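Ticket 2765 – Pendedon cell, two-arm sorting
Component: Sondero planner, bin assignment and arm arbitration
Status: fix in branch, soak test running
Reported against: Patano controller build 141

Problem as first logged

Both arms pick fine by themselves. Run them together on the wire sorting job and the planner stalls as soon as the two of them want the middle of the table. No fault, no e-stop, just both arms holding position and the log filling up with this:

arbiter: zone C requested by L, held by R
arbiter: zone C requested by R, held by L
arbiter: retry 27 of 27, giving up

Obviously they can't both be holding it for each other. That's what made this one so much fun to chase.

Steps to reproduce

1. Load the wire sort program, both arms enabled.
2. Home both arms.
3. Give the left arm a pick near the centre line and the right arm anything in the white bin.
4. Wait. It stalled on 62 starts before I stopped counting and went for lunch.

What I tried first

Restarted the arbiter. Same thing.

Rolled the controller back one build. Same thing, plus the old homing bug came back, so I rolled forward again pretty quickly.

Turned off the wrist camera feeds and fed the planner hand-typed poses. No stall! Got very excited and blamed perception for most of an afternoon. Wrong, but it was a useful kind of wrong (see below).

Checked bin colours in the perception config. The yellow bin was segmenting cleanly. The organizer at the back was giving us some rubbish detections on the striped item, where every stripe edge looks like a wire to the Şimşekoğlu segmentation model. Masked that region out. Cleaner output, still stalled.

Workspace views used for checking the zone map:
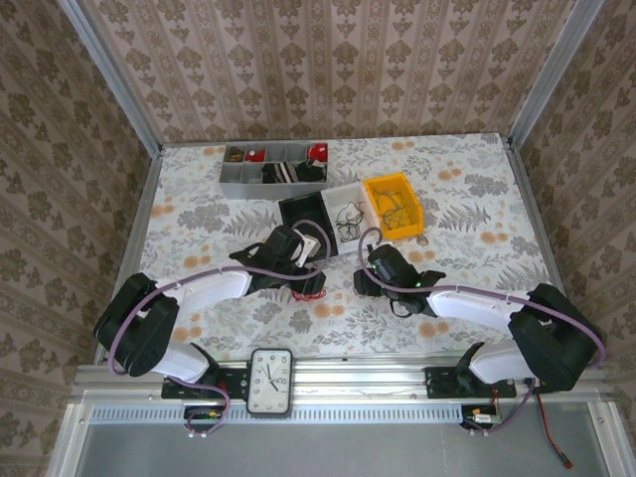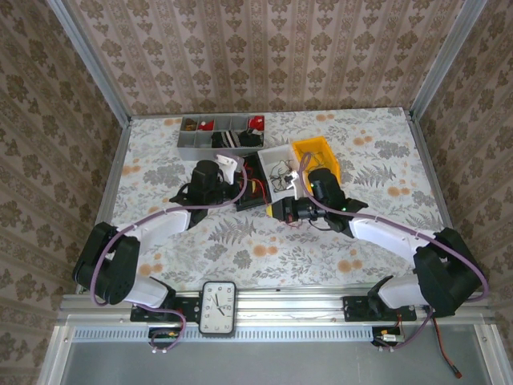

Both views: arms on the front rail, organizer at the back, white and yellow bins near it.

Cause

The centre zone was defined twice. Once in the planner as a box in table coordinates, and once in the arbiter as a box in the left arm's base frame. When the left arm's base offset got updated in March, only the planner copy moved with it. After that, the two copies overlapped most of the way but not fully, and the arbiter treated the overlap as one zone and the leftover sliver as another with the same name. Each arm could grab one of them and then sit waiting on the other.

The hand-typed poses worked by pure luck. I had typed nice round numbers and none of them landed in the sliver. Camera poses land wherever the wires are, and wires love the sliver.

I plotted both boxes on top of each other and there it was, plain as day. Very satisfying plot. Attached to the branch.

Fix

- Zones now live in one file, in table coordinates only. The arbiter reads it and does its own transform at startup.
- Loading two zones with the same name is now a hard error. It used to print a warning at debug level, so none of us ever saw it.
- If both arms are waiting, the arm with the shorter retreat path backs out first. Ties go to the right arm.
- Added a zone overlay to the viewer. Press Z. It's great, please try it – you can watch a zone change colour as it gets handed over.

Results so far

27 paired runs on the new branch, no stalls. The backing out behaviour kicked in on a few of them and looked smooth, with just a short pause and a polite little lift from one side. Cycle time is a touch better as well, which I wasn't expecting.

Still open

- The yellow bin pose needs a proper tilt value. The planner assumes it sits flat, and when it doesn't, the drop height comes out wrong. Will log separately.
- Cable clearance. The collision model has no idea the purple cables exist. Fine at current speeds, but I'd like a simple capsule along each upper link before we go any faster.
- Stripe mask is a hand-drawn rectangle. It needs redoing if the organizer gets shifted.

Leaving this open until the overnight soak is done. If you pull the branch before then, delete your cached zone file first or you'll get the hard error straight away.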